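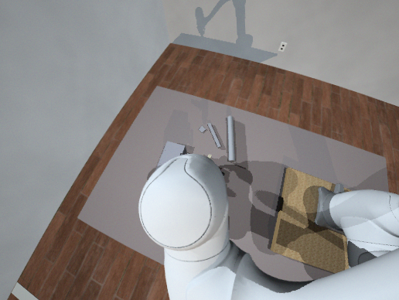

Print | E-mail
February – by Edin Kadrić and Mateja Babić

3.2 What people told us about their floors

I'll admit I went into the Zerurholm interviews expecting to hear about heating bills, and what I got was floors! Mateja and I talked with 126 households in the older apartment blocks, and 93 of them brought up creaking before we'd even reached our question on noise. One man on Plamero Street had mapped every loud board between his bed and the kitchen (he walks it barefoot at 5 a.m. so he won't wake the baby).

We coded all 1,133 comments by hand, which took most of the winter and a lot of coffee. The creaking comments fell into 3 groups – sleep, neighbors, and what we ended up calling "house pride," where people were kind of fond of the sound and didn't want it fixed. I love that last group, and Mateja thinks I gave it too much space.

Renters in the Ulard blocks complained more than owners did, but they also had thinner rugs and later work shifts, so I wouldn't lean on that gap too hard. The Kurian blocks were mixed. We come back to the rugs in Section 4, along with the two families who swapped apartments halfway through.

Print this page | E-mail this page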